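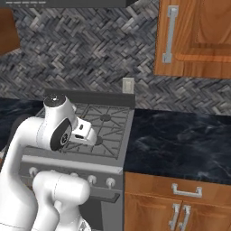 Trivets are one of those things I never thought I'd write an encyclopedia entry for, but when I started this little kitchen reference I kept getting asked about them, so in they go. The word comes from the Latin for "three-footed", and that tells you most of what you need to know about the early ones: a stand with three legs that held a pot up over the coals. Three legs will sit steady on a lumpy hearth where four would rock, and anyone who's balanced a billy on uneven ground will know the feeling. If you ask me, the old hearth trivet never died out, it just got built into the stove. Have a look at a gas range like the grey one at the top, set into the run of the bench, and you'll see cast-iron grates over the cooktop doing the very same job of holding the pan up above the flame. In Australia we mostly call those grates trivets too, and that's where a lot of the confusion starts (more on that further down).

Origins

The first trivets were for cooking, full stop. The table kind came later, once people had tables they cared about. Early hearth trivets were wrought iron, made by whichever blacksmith was closest, and they're wonderfully uneven things. Some had a long handle so you could shift them without losing your eyebrows. Others had a hook at the front for hanging off the bar of the grate, and a few were tall enough to keep a kettle warm beside the fire instead of over it. I've got one of the hanging sort at home. It weighs a tonne and I love it.

When cast iron became cheap, foundries could pour the same pattern over and over, and trivets went decorative in a big way – hearts, horseshoes, scrolls, sheaves of wheat. Plenty of these were sold as stands for flat irons, which explains why so many are shaped like a spade with a little rim around the outside. The rim stopped the iron sliding off. People hang them on the wall these days, and I can't say I blame them.

Materials

Cast iron is still the classic. It's heavy, it'll take any heat you throw at it, and it'll scratch your table to bits if it hasn't got feet on it. Brass ones look lovely and need polishing, so mine don't look lovely. Timber and cork are gentle on the table but will scorch under a really hot pan. Ceramic tile is good until someone drops it. Silicone arrived late and took over most people's second drawer, mine included, and it doubles as a jar opener.

Collecting

There's a bigger collecting crowd than you'd think! My favourite collection belonged to Jaanus Sepp of Verkwood, who ended up with 700 of them, nearly all bought at clearing sales. His notes are the best thing I've read on foundry marks, and he was very firm on fakes: look underneath. An old casting usually has a rough nub or a thin line where the metal went in, and the feet will be worn on the bottoms. If the feet are crisp and the rust is bright orange all over, I'd put it back.

The pieces from the Jekura foundry are the ones people fight over. They came in four patterns, and the one with the twin swans is the hardest to find. The annual swap meet at Kultow, held each September, usually has a couple on the tables if you get there early.

Trivet or pot stand?

Depends who you ask. My mum says pot stand for the table sort and trivet for the stove sort. My neighbour says it the other way round. In parts of North America a trivet is nearly always the table sort, and the bit on the stove is a grate or a burner grate. If you're ordering a replacement part for a cooktop here, search under both names and check the model number, or you'll be sent a cork mat.

See also: Flat iron; Hearth; Kettle; Pot hook

Last updated 25 Mar 2026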